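Chrysoula Chatzigeorgiou
Jul 11, 2018

Right, a thread on the Clatden health co-op, because I've finally read the whole members' booklet and I'm a bit in love with it (1/6)
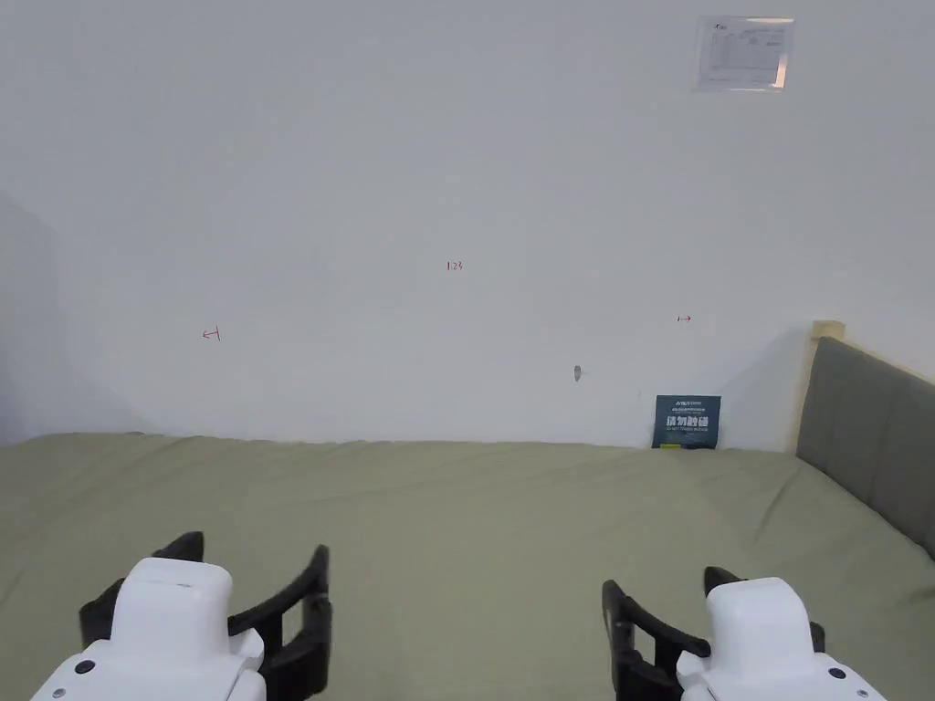

So the basics. Everyone in the scheme pays the same each month, whether you're 19 or 90. Newcomers to the town join on exactly the same terms as people born here. No health questions at all! (2/6)

My neighbour in Banton joined in April. She's 92, and two private insurers had turned her down flat. The co-op took her form, her first payment and that was it. She had her hearing checked the next month and paid nothing on the day. (3/6)

There is a waiting period, so do read that bit. It's 6 months for planned operations, none for GP visits, physio or anything urgent. Dental is separate and you have to tick the box for it (I missed it, had to ring up, they were lovely). (4/6)

Someone asked how it compares with the Aravena plan. Aravena is cheaper if you're under 30 and never ill, but the price climbs every birthday. I did the sums for my mum and the co-op came out about a third less over the year. (5/6)

Oh, and they're opening a second desk in Kaneck, above the library, with Greek and Polish speakers on hand. So pleased about this one. Bring proof of address and your bank details. Happy to answer questions if I can! (6/6)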